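The Level at Gadier

We use cookies to remember your reading preferences. Accept all | Manage settings

1. The reading

The gauge at Gadier stood at 117 when Wiebke Teuber took over the house in April. She wrote the figure in the book, initialled it and hung the key on its nail. The lake had one inlet, one outlet and a sluice that had been shut for the winter. Under those conditions the level should have risen by a small amount each day until the gates were opened.

It fell. The next morning the gauge read 116, and the morning after that it read 115.

She checked the sluice first. The seal was sound and the channel below it was dry enough to walk in. She checked the gauge board against the brass mark on the pier and found no error. Then she telephoned the district office at Sivine, where Rüdiger Schwerdtfeger kept the records for the whole valley.

"Evaporation," he said.

"In April?"

"Put it down as evaporation and I'll have something to file."

She put it down as unexplained.

2. The earlier books

The cupboard under the stairs held the books of the previous keepers. Buckley had written in pencil and recorded the wind. Joller had written in ink and recorded nothing except the level, for 2841 mornings in succession, in a hand that did not change.

Wiebke read Joller's books at the kitchen table over two evenings. In his last spring the lake had dropped one division a day for 14 days, with the sluice shut. On the fifteenth morning it had returned to its starting figure. He had made no comment. On the facing page there was a faint ring from a cup.

She copied the figures on to squared paper and laid her own beside them. The slopes were the same.

The kitchen was the only warm room. She had brought little to it from her last post: a kettle, a radio, some yellow-and-white gingham.

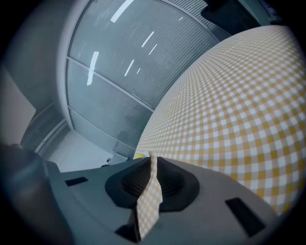

3. The fifteenth morning

She slept in the chair and went down at five with a lamp. The gauge read 103. The mud below the pier was exposed for the length of a boat, and the air had no movement in it.

She waited. At twenty past five the water began to rise against the board without a ripple, one division after another, at a rate she could follow with a finger. At 117 it stopped.

She walked the 300 metres to the inlet. The stream was running as it had run the day before.

At eight she telephoned Sivine and read out the figure.

"So it's come right," said Schwerdtfeger. "Any remarks?"

Wiebke looked at the column headed Remarks, which Joller had left blank on every page.

"The time of the change was twenty past five," she said. "Please write that down."

She heard him look for a pen.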